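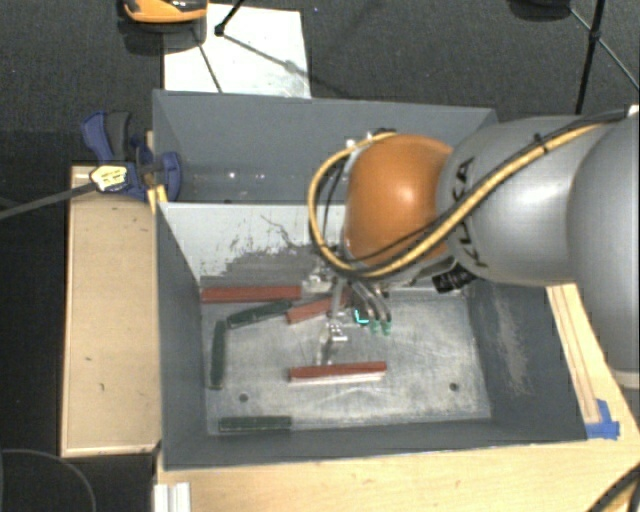

Lamai Thammasiri: Rebooking queue at Hamier still stuck as of 06:40. Passengers from the canceled morning departures get the cancellation text but no new itinerary. Gate desks are rebooking by hand.

Status: Open
Priority: 2
Component: Plultance rebooking, release 634

07:05 - Confirmed. Cancellations reach Plultance from the ops feed and the notices go out. The reaccommodation job starts, then exits with code 214 (seat inventory lock timeout). Same result on manual rerun.

07:20 - Checked the inventory host. Batch size is set to 2000 passenger records. Previous value was 80. Changed in June during load testing and never set back. With a batch that large, the job holds the lock on every connecting flight at once and the check-in sessions time it out.

07:32 - Set batch size to 80 on the standby node only. Job ran to completion for one canceled flight. New itineraries written, texts sent. Two passengers with lap infants were skipped, see below.

Morfudd Cadwaladr: Please don't push to the primary until the crew legality check is off the same lock. We had duplicate seats at Weerakoon last winter when both ran together.

07:50 - Crew legality check moved to its own schedule, offset by ten minutes. Applied batch size 80 on primary. Restarted the job.

08:15 - Queue draining. No 214 in the log since restart. Desks told to stop manual rebooking for anyone still in the queue - records touched by both will show as split and have to be merged by an agent.

08:40 - Lap infant records: Plultance drops the infant link when the fare class changes. Separate fault, not caused by the batch setting. Moved to a new ticket with the vendor, Grarnance. Desks to handle these by hand for now.

09:10 - Queue empty. Leaving this open until the evening bank has gone through.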